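Does a Standing Desk Help Pupils Concentrate? Project Report
Wai-kit Sin
Cokemwood College, Design and Society module
Submitted 11/21/24

Background

Our college bought a set of height-adjustable tables for the study centre last year, and the notice on the door says they "boost focus". I wanted to know where that claim came from. The notice gives no source. The study centre manager told me it had been copied out of the supplier's catalogue, from a firm called Kakard, and the catalogue gives no source either.

I should admit that I started out doubtful. I have tried to be fair, but a reader ought to know which way I was leaning.

What I read

The catalogue refers to "a leading workplace trial" run by a consultancy called Engelhardt. I wrote to them and got a short summary by email. It says 445 office staff were given standing desks and asked afterwards whether they felt more alert. Most said yes. There was no group who kept their old desks, and the staff knew what the trial was for. If you give people a new desk that clearly cost a lot and then ask whether they like it, I don't think a friendly answer proves much. They were also adults in offices, and the notice is talking to sixteen-year-olds doing homework.

A second leaflet, from Griltico, says that standing burns more energy than sitting. That may well be so, but it is a different claim from the one about focus, and the leaflet slides from one to the other in a single paragraph.

What I did

I ran a small test over 2 weeks in November. Eight pupils from my year did a proofreading task, once sitting and once standing, with half of them standing first. The text was 3385 words long and had spelling mistakes planted in it. I marked how many of these each person found and how long they took.

I wanted to use a concentration score from a phone app as well, but the app would not say how its score was worked out, so I dropped it.

Results

Five pupils found more mistakes sitting down, two found more standing up, and one found the same number both times. The gaps were small. With so few people, a result like that could easily be luck, and I am not claiming that sitting is better. All I can say is that I saw no sign of the boost the notice promises.

Everyone was faster on their second go, whichever way round they did it. I had used the same text twice, which was a mistake on my part, as people remembered where some of the errors were. My teacher pointed this out after the first week and by then it was too late to start again.
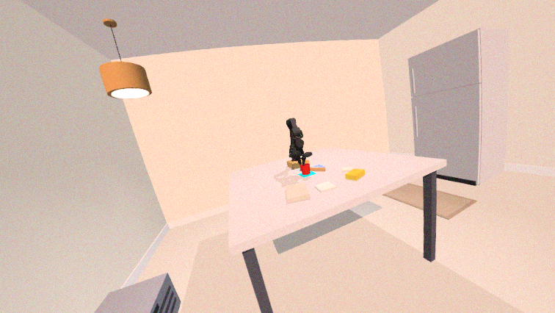 Height turned out to be the awkward part. The tables go up and down, but the taller pupils still had to stoop over the paper at the top setting, and two of them complained of stiff necks. The catalogue says the range suits "all users". I would like to know who they measured.

I also asked the pupils which they preferred. Six said standing, including three who had done worse that way. I find this the most useful thing in the whole project, given that the Engelhardt summary rests entirely on asking people how they felt.

What I would change

Two different texts of matching difficulty, more pupils, and someone else to do the marking. I knew which sheets were which when I marked them, and I can't be sure that made no difference.

I have asked for the notice to be reworded to say that the tables can be raised or lowered. At the time of handing this in, it is still up.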